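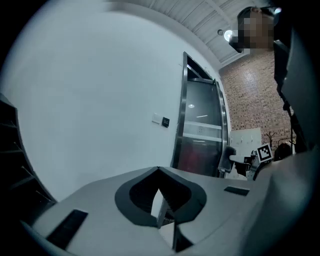
Ink notebook, December, morning

Print | E-mail

Batch two of the iron gall ink got strained today and I am so much happier with it than batch one! The first one was the color of weak tea and smelled like a wet dog. It did darken on the page after a night, but only to a sort of brownish gray, and I want black. Real, grumpy, old-letter black.

What I did differently: the galls were the Birerwood ones, crushed a lot finer (hammer, tea towel, patience), and I let them soak four days before adding any iron. Last time I got impatient and went in after one. Also used rainwater. Our tap water is hard and I have a feeling it was messing with things, though I changed too many things at once to be able to say so. Bad notebook keeping, I know, I know.

Weights for the record, since I lost the sticky note last time:

galls, crushed: 271 g
water to start: 824 ml
iron sulfate: see page for batch one, same amount by ratio
gum arabic: a bit more than before, see below

The liquid came out of the cloth a clear amber, quite pretty, and then the iron sulfate went in and it turned to night in the time it took me to put the spoon down. I still get a kick out of that every single time. Wrote one line with it right away using the Fekard nib. Pale violet-gray going down, noticeably darker by the time I'd rinsed the nib and come back to it. Left the strip on the windowsill and didn't touch it.

Gum. Batch one feathered badly on everything but the good rag paper, so I went up on the gum, dissolving it separately in a little warm water first. Do not just dump the lumps into the ink. I did that in batch one and was fishing snot out of the jar for an hour. The Karimi gum is in little tear-shaped pieces and takes forever, so grind it first or start it the night before. I started it the night before and then forgot I had, and started another one. So if anybody needs gum arabic, there's a spare jar with my initials on it.

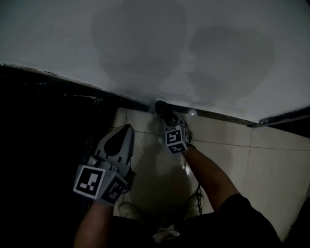
Do the galls have to be the kind with no exit hole?

They work either way, but the ones without a hole generally hold more tannin, because the wasp hasn't left yet and the gall hasn't been sitting out in the weather afterward. I sorted ours before crushing and used mostly closed ones, with a handful of holey ones to make up the weight.

Paper tests. I ran the same line on everything in the drawer, plus the Vevdale offcuts that Inese Rozīte left for us (thank you Inese!!). Going from memory and my smudgy strips:

Vevdale offcuts — crisp, no feathering, a very slight spread on the thick strokes. Best of the lot.

Cheap copier paper — feathers, and shows through on the back. Expected. Still better than batch one by a mile.

Watercolor paper, cold press — lovely black, but the nib catches on the bumps and spits. My hand, maybe.

Old ledger paper from the flea market — beautiful. I only have a few sheets and I am not sharing.

Inese wrote back about the brown halo I was getting in batch one. She thinks there was too much iron for the tannin, and that the extra iron is what goes rusty at the edges. She also says not to judge a strip until it's had a good long while in daylight, and told me to keep one half in a closed book to compare. Did that. The book is the big dictionary, under G for gall, so I have some chance of finding it again.

One clove in the jar against mold. I know some people use a splash of alcohol or wine and I might try that in a small jar on the side. The clove does make the whole thing smell like a holiday ham.

Yield was more than 16 of the small bottles, which is plenty. I filled them to the shoulder and wrote B2 on the lids. Please don't put any of it in a fountain pen! Dip pens only. It is acidic and it'll clog, and I've already lost one pen I liked to my own curiosity. 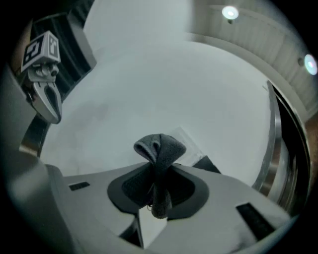
For batch three

Change ONE thing. I mean it. Same galls, same soak, same gum, and drop the iron by a quarter. If the halo goes away on the copier paper then Inese is right and I owe her a bottle.

Also want to try:
a small jar with tap water, everything else the same
boiling half the galls and leaving the other half cold
straining through the finer cloth, there's still grit at the bottom of B2

Need to order more iron sulfate, and find out who has the good funnel.

Strips on the windowsill at 4 p.m.: black. Properly black on the Vevdale, brown-black on the copier. Leaving them there.

Print | E-mail

Related entries
Iron gall ink, batch one (the dog one)
Walnut husk ink, and how to get it off your hands
Cleaning dip nibs before first use
Paper drawer: what we have and what we're out of
Buckthorn berry green, second try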